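# 把欢迎邮件重新写一遍吧,真的值得!

这期 Worulard 通讯想聊一件很多小店主一直拖着没做的事:有人订阅了你的邮件列表,然后呢?

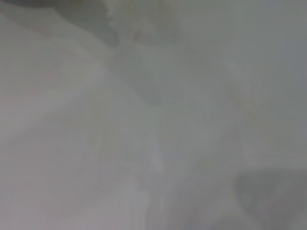 然后大多数人收到的是一句"感谢您的订阅,请点击确认",发件人是一串系统地址,再往后就是一个多月的安静,直到某次促销突然冒出来。我们自己以前也是这样!五月份整理后台的时候,我把自家那封欢迎邮件翻出来重读,读完脸都红了:里面还写着一个早就停掉的栏目,链接点进去是空白页,结尾那句"敬请期待"已经挂了不知道多久。

于是我们花了一整个月折腾这件事,自己改,也拉着两家读者店铺一起改。一家是做咖啡豆烘焙的 Rokero,一家是修自行车兼卖配件的 Voyle。两家店的脾气完全不同,一家话多,一家惜字如金,改出来的东西也完全两样,可都比原来好读太多了。下面把过程里觉得有用的东西都写出来,有些很细碎,你挑着看就好。

## 为什么先动欢迎邮件

做内容的人容易盯着"下一期写什么",社交账号要更新,博客要更新,搜索排名要看,短视频也有人催着拍。欢迎邮件躺在角落里,设好一次就没人管了。可是你想想看,一个人把邮箱地址交给你的那一刻,恰恰是他对你最有兴趣的时候!他可能刚在你网站上读完一篇文章,可能刚在店里喝了一杯觉得不错,顺手扫了柜台上的码。这时候写给他的信,他多半会打开。等过了几个星期再写,他得先想一想你是谁。

Rokero 的列表在我们开始的时候有 803 个订阅者。对一家街角小店来说,我觉得这个数字很了不起,店主却一直觉得"太少了,等多一点再认真弄"。我特别想劝所有这样想的朋友:别等!你店里要是站着这么多人,你会觉得没什么可说的吗?何况新订阅的人每天都可能进来,每晚改一天,就又有人收到那封旧信。

还有一点是我改完以后才体会到的。欢迎邮件写顺了,你对自己这份通讯到底给谁看、讲什么,会一下子清楚很多。之前 Voyle 每次写月度邮件都要憋很久,改完欢迎信之后,店里自己定了个规矩:欢迎信里答应过的事情才写,没答应的先放一放。写起来快多了。

## 第一封:先说人话

我们拿到的旧版欢迎信,开头几乎一个模子:"尊敬的用户,欢迎加入我们的大家庭。"这句话本身没有错,可是任何一家店都能这么写,读的人也就一扫而过。

Rokero 改完以后的开头是这样的:

> 你好呀,我是 Rokero 的烘豆师。你现在收到这封信,说明你刚刚在我们的网站或者柜台留了邮箱,谢谢你!我每次烘完一批新豆子都会写一封信,讲讲它喝起来怎么样,适合怎么冲,哪里没烘好我也会说。

我太喜欢最后半句了!"哪里没烘好我也会说",读到这里你已经知道这份通讯是什么味道了。它顺便交代了谁在写、为什么会收到、以后会收到什么,而且读起来一点都不像在填表。

Voyle 的版本短得多:

> 这里是 Voyle 修车铺。每个月一封,讲一个你自己在家就能修的小毛病。修不好就推过来。

就这几句。店主问我们会不会太短,我说千万别加了!这家店在柜台上也是这样讲话的,邮件里忽然变得热情洋溢,老顾客会以为换了人。

所以如果你不知道怎么开头,有个笨办法特别好用:想象一个顾客站在你面前问"你们这个邮件是发什么的呀",然后把你会说的那句话原样写下来。先不要修饰。写完放一晚上,第二天早上再看,通常只要改几个字。实在写不出来,就打开手机录音,讲给同事听,再把录音整理成文字。我自己的那一版就是这么来的,录音里"那个""就是说"一大堆,删掉之后竟然挺通顺。

## 主题行,别猜谜

主题行我们试了很多写法,讨论得最热闹的也是这一块。有人喜欢悬念,有人喜欢表情符号,有人觉得一定要带店名。

我的看法比较老派:欢迎邮件的主题行,清楚就好。对方刚刚订阅,正等着这封信呢,你给他一个"猜猜里面有什么",他反而要犹豫是不是垃圾邮件。Rokero 最后用的是"你订的咖啡豆来信",Voyle 用的是"Voyle 修车铺:订阅成功"。都很朴素,手机上也能完整显示。

我们给自己定了一个长度:主题行最多 21 个字。超过这个长度,我手边的几部手机上就开始出现省略号了。你的读者用什么设备,最好自己发一封测试信,在不同的手机上打开看看。顺便检查一下主题行旁边那行预览文字,很多人忘了设置,系统就自动抓了正文最前面的东西,结果收件箱里显示的是"如无法正常浏览请点击此处",多可惜呀!那一行本来可以用来补一句有意思的话。

预览文字我建议写主题行没讲到的部分。主题行说了"订阅成功",预览就写"回信告诉我你骑什么车";主题行说了"咖啡豆来信",预览就写"先送你一张冲煮对照表"。两行合起来读像一句完整的话,效果最舒服。

## 发件人名字,请用真名字

这一条小到不好意思单独列出来,可是它的改动最省力,打开后台点几下就行。

发件人那一栏,把"noreply"换掉吧。换成店名也好,换成"店名加岗位"也好,总之让人知道对面有个人。更要紧的是,让回信能真的到你手上。我们把回复地址改成日常在用的邮箱之后,收到的第一封回信是一位读者问能不能把字体调大一点。我高兴了一整天!字体当天就调了。这种反馈放在以前根本到不了我们这里,人家按了回复,信就掉进一个没人看的地址里。

如果你担心回信太多处理不过来,可以在邮箱里建一个单独的文件夹,设个规则自动归进去,每天固定一个时间看。Voyle 是下午关门前看,Rokero 是早上开机器预热那一会儿看。都没有觉得是负担。

## 一串邮件怎么排

单独一封欢迎信已经很好了,如果你还有力气,可以排成一小串。我们自己这边现在是 5 封,陆陆续续发出去,用的工具是 Kirnico,后台里有个"序列"功能,把信写好,设好间隔,新订阅的人就会自动按顺序收到。你用别的工具也一样,绝大多数都有类似的东西,名字可能叫"自动化"或者"流程"。

我们的排法是这样的,你可以照着改:

- **第一封**,订阅后马上发。说清楚你是谁,会寄什么,多久寄一次。如果网站上答应过送资料,就放在这一封里,放在显眼的位置,别让人往下翻半天。
- **第二封**,隔一天。讲一个你最常被顾客问到的问题,把答案完整写出来,别写一半然后让人点链接去看。
- **第三封**,再隔几天。讲讲这家店或者这份通讯是怎么来的。篇幅短一些,挑一件具体的事讲就够了。
- **第四封**,挑几篇旧文章推荐给新朋友。你写过的好东西,新来的人可都没看过呀!
- **第五封**,问一个问题,请对方回信。只问一个。

第二封是我最想多说几句的。很多人舍不得把答案完整写在邮件里,总想着把流量引到网站上去,这个心情我特别懂,做搜索优化的朋友尤其如此。可是读者在邮件里读到一个完整、有用的答案,对你的印象会好很多,下次看到你的名字就愿意打开。而且你完全可以两边都放:网站上留一篇更详细的,配图、配步骤、配常见错误,邮件里写核心的部分,末尾给个链接,想深入的人自然会点过去。

Rokero 的第二封写的是"豆子买回家放哪儿"。就这么一个小问题!店里天天有人问,店员天天答,写下来连草稿都不用打。Voyle 写的是"链条响怎么办"。你看,题目根本不用绞尽脑汁想,去问问站柜台的人,他们张口就能给你报出一串来。

第四封推荐旧文章的时候,请一定亲自把每个链接点一遍。我在前面说过自己踩的坑了,空白页真的很尴尬。另外每篇旧文章写一句你为什么推荐它,哪怕是"这篇写得有点啰嗦但是表格很好用",也比光放一个标题强得多。

## 关于语气,我改了又改的几个地方

把我们自己的旧稿和新稿并排放着看,改动最多的是下面这些。

**"我们"和"我"。** 旧稿通篇是"我们",读起来像公司公告。现在如果是一个人写的,就写"我";讲到店里大家一起做的事,才写"我们"。改动很小,读起来的距离感差很多。

**"您"和"你"。** 这个没有标准答案,看你的店平时怎么跟顾客讲话。Rokero 用"你",Voyle 也用"你"。如果你的顾客以长辈为主,用"您"会更自在。只要前后统一就行,我们旧稿里一封信"你"和"您"混着用,自己居然一直没发现!

**感叹号。** 咳,我知道我用得多。编辑同事每次都要帮我删掉一些。我现在的做法是写的时候随便用,写完通读一遍,只留下读出声来真的会提高嗓门的那些。(这一期她对我已经非常宽容了。)

**形容词。** "优质""专业""贴心"这一类,删掉以后句子几乎都更好看。Rokero 旧稿里写的是"为您甄选优质咖啡豆",新稿改成了"这批豆子我烘了好几次才满意"。同样想表达用心,后面这句一听就知道是谁在讲话。

**长句子。** 邮件多半在手机上读,一段话超过一屏,眼睛就想溜走。我们把段落都拆短了,该空行的地方空行。别怕邮件看起来长,手机上往下滑很轻松,密密麻麻挤成一团才让人累。

## 排版别太用力

我们一开始在 Kirnico 里挑了个特别漂亮的模板,顶部有大横幅,中间有几栏,底部有一排图标。发测试信一看,在我手机上横幅占了整整一屏,正文要滑很久才出现,深色模式下有几行字干脆看不见了。

后来换成了最简单的单栏样式,白底黑字,顶上放一个小小的店标,其余全是文字。看起来就像一封普通的信,反倒有人回信说"终于像个人写的了"。我把这句话抄下来贴在了显示器旁边!

有几个小地方值得留意。按钮只放一个,放多了人就不知道该点哪个。图片一定要加替代文字,有些邮箱默认不显示图片,没有替代文字的话那里就是一块空白。重要信息别做在图片里,比如优惠码、地址、营业时间,一律用文字写出来,方便复制,也方便以后在邮箱里搜到。退订链接放在看得见的地方,别把它藏成浅灰色的小字。想走的人找不到出口,很可能会顺手把你标成垃圾邮件,那对你后面每一封信的送达都不好。

说到退订,请不要难过。Rokero 的店主看到第一个退订通知时给我们发了好几条消息,问是不是写得不好。真的没关系!有人搬家了,有人戒咖啡了,有人只是想清理收件箱。留下来的人愿意读,这份列表才健康。

## 网站上的订阅入口也顺手看一眼

欢迎邮件写好以后,往前倒一步,看看人们是从哪里订阅的。这一步我们原本没打算做,结果越看越停不下来。

我们自己的订阅框旁边写的是"订阅最新资讯"。资讯!什么资讯?换成现在这句"每月一封,讲小店怎么写东西"之后,我自己看着都舒服了。订阅框旁边的这句话和欢迎邮件的第一段应该对得上,网站上答应什么,信里就兑现什么。你可以把两段文字复制到同一个文档里,上下放着读一遍,对不上的地方马上就跳出来。

表单上要填的东西也越少越好。Voyle 原来的表单要填姓名、电话、车型和地区,店主说当初是想"以后也许用得上"。我们问后来用上过没有,他想了想,把后面几项全删了,只留邮箱。车型他改成了在最后一封信里问,愿意聊的人会自己回信讲,而且讲得比表单里详细多了,有人写了好长一段自己那辆旧车的故事。

还有确认页,就是填完邮箱之后跳出来的那个页面。别只写"提交成功"。写清楚"信已经发出,如果收件箱里没有,看看垃圾邮件文件夹",再放一篇你最得意的文章链接,人家正在兴头上呢。这个页面对搜索排名没有什么影响,可是几乎每一位新订阅者都会看到它,放着不用太浪费了。

## 发出去之后看什么

后台的数字很多,打开率、点击率、退订率,还有各种曲线图。我以前会每隔一会儿刷新一次,刷得自己心慌。现在我主要看两样东西:有没有人回信,以及整串邮件读到哪一封开始没人点了。

打开率当然可以参考,只是现在不少邮箱会自动预加载图片,这个数字有时候会偏高,别太当真,看个趋势就好。点击更可靠一些。回信最可靠,一封认真的回信能告诉你的事情,比一整页图表还多。

我们那串邮件跑起来之后,第五封,也就是问问题的那一封,收到了 13 封回信。我全部打印出来了,对,打印在纸上,拿荧光笔画!好几位提到了同一件事:想看别的小店是怎么写的,想看真实的稿子,改之前改之后都要。你现在读的这一期,差不多就是照着这些回信写出来的。

那个问题我们最初写的是"您对我们的通讯有什么建议?",发测试版的时候同事说,看到这种问题她只会关掉。后来改成"你最近一次写店里的文案,卡在哪儿了?",具体多了,人家也知道怎么答。如果你也要写这么一封,请把问题问得小一点,小到对方在等公交的时候就能打几个字回给你。

## 如果你今天只有一点点时间

打开你的后台,用一个从来没有订阅过的邮箱,自己订阅一遍。从填表单开始,到收到信,到点开每一个链接,全程用手机完成。把让你皱眉头的地方记下来,随便记在哪里都行。

然后先改第一封信的开头那一段。只改那一段也很好!我们改第一段的时候,后面的几封还都是旧的呢,照样先上线了,剩下的边跑边补。自动邮件有个很可爱的地方,就是你随时可以换,换完之后的新朋友读到的就是新版本,不用等什么正式发布的日子。

改完别忘了在日历里给自己留个提醒,隔一阵子回来重读一遍。店里的产品会变,营业时间会变,栏目会变,你讲话的方式也会变。我给自己设的提醒标题是"去看看欢迎信有没有又在骗人",每次弹出来都会笑一下,然后乖乖去看。

## 想把你的稿子寄来吗

太欢迎了!把你的欢迎邮件直接贴在回信里寄给我们就行,不用排版,也不用先改到满意。告诉我们你的店是做什么的、顾客大概是些什么人,再说说你自己最不喜欢稿子里的哪一句。我们会挑着在后面几期里一起改,改之前会先来问你愿不愿意公开,店名想隐去也完全可以。

下一期打算写订单确认邮件,就是顾客付完款之后收到的那一封。Rokero 已经把自家那封发过来了,通篇只有订单编号和一行"请勿回复"。我手痒得不行,已经开始改了。

Worulard 编辑部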